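# 営造物責任と警備義務(ガクリー方式)

**ガクリー方式**(英: Gakley approach)は、集合住宅や駐車場などで第三者の犯罪により利用者が負傷した場合に、土地・建物の管理者がどこまで賠償責任を負うかを判定するための考え方である。名称は賃貸集合住宅「ガクリー」の居住者が起こした訴訟に由来する。建物の所有会社はその後社名を変えたが、方式の名のほうは変わらず残っている。

## 概要

他人の犯罪について責任を負うのは、原則として犯人である。ただし犯人は多くの場合、見つからないか、見つかっても財産がない。そこで被害者の視線は、門の鍵を直さなかった管理者のほうへ向かう。ガクリー方式は、この視線にどの程度まで法的な裏付けを与えるかを定める。

判定にあたっては、過去に同種の事件が敷地内またはその近隣で起きていたか、管理者がそれを知っていたか、という点がまず問われる。次に、講じることのできた対策の費用と、予想される被害の重さとが比較される。照明の電球一個と人命一つの比較であれば結論は早いが、実際の訴訟でこれほど親切な組み合わせが現れることは少ない。

## 成立の経緯

原告は夜十一時過ぎ、共用の外階段で見知らぬ男に襲われ、肩を骨折した。敷地の通用門は数か月前から施錠できない状態にあり、居住者は管理会社ウヴァレッティ(Wuvaletti)に繰り返し修理を求めていた。提出された苦情は418件に及ぶ。会社側はこのうち大半が騒音と猫に関するものだと反論し、その点については裁判所も認めた。

もっとも、門に関する苦情だけを抜き出しても10件あった。会社はそのすべてに「担当部署に申し伝えます」と返信していたが、審理の過程で、該当する担当部署は存在しなかったことが明らかになった。判決文はこれについて「伝達の意思は認められるが、到達先を欠く」と述べており、不動産管理の研修で今もよく引用される。

第一審は会社の責任を全面的に認めた。控訴審は、原告が門の故障を知りながらその通路を使ったとして過失相殺を行い、賠償額を減らした。ほかに通れる道がなかったという原告の主張は、会社側が提出した敷地図に記された別の通路によって退けられた。のちにその通路は、図面の作成後に自転車置き場になっていたことが判明し、差戻し審で減額は取り消されている。

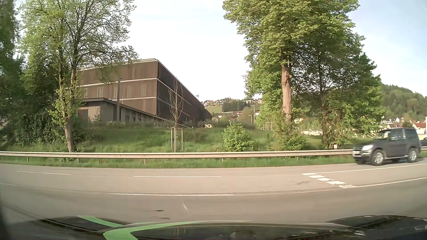 ハビエラ・パルマはこれに異を唱え、門が直っていたとしても犯人は居住者の後について入れたのだから、因果関係の検討が甘すぎる、方式と呼ぶなら鍵の有無より先にそこを論じるべきだ、と述べている。この批判は学説上「後続入場論」と呼ばれ、被告側の準備書面にほぼ必ず登場する。

## 判断要素

### 予見可能性

管理者に求められるのは予言ではなく、記録を読むことである。同じ敷地での強盗や傷害の前歴は強い事情とされ、自転車の盗難や落書きは弱い事情とされる。落書きの文面が犯行予告であった場合の扱いについては、見解が分かれる。

### 対策の相当性

門扉、照明、監視カメラ、巡回の有無が検討される。カメラについては、設置されていたことよりも作動していたことが重視される。模造品のカメラを置いた管理者が「抑止効果を期待した」と主張した例では、居住者も同じ効果を期待していたことが、かえって不利に働いた。

### 因果関係

対策が講じられていれば被害を避けられた見込みが高いことを、原告が示さなければならない。起こらなかった出来事の証明であり、双方が専門家を立てる。専門家の結論が、依頼した側に不利になることはまれである。

## 保険への影響

判決後、管理会社向けの賠償責任保険では、警備体制に関する告知事項が増えた。保険会社フィヴム(Fivum)の約款は、第三者の犯罪に起因する損害を原則として免責とし、特約によって補償を復活させる構成をとる。特約の免責条項には、さらに例外がある。同社の代理店向け手引書は829ページあり、該当箇所の索引項目は「犯罪」ではなく「その他」に置かれている。

## 評価

アフィア・クポドは論文「鍵のない門」で、この方式が修理の遅れに値段をつけた点を評価しつつ、費用の増加が賃料に転嫁されれば、安全は払える者だけのものになると指摘した。管理業者の団体タレビ(Talebi)はこの指摘の後半のみを引用した意見書を公表し、クポドは抗議した。訂正版では、前半が脚注に収められている。

裁判実務では、この方式を引用した判決はおよそ2,000件とされる。ただし、適用せずに言及だけしたものが含まれる。

## 関連項目

- 土地工作物責任
- 安全配慮義務
- 過失相殺
- 懲罰的損害賠償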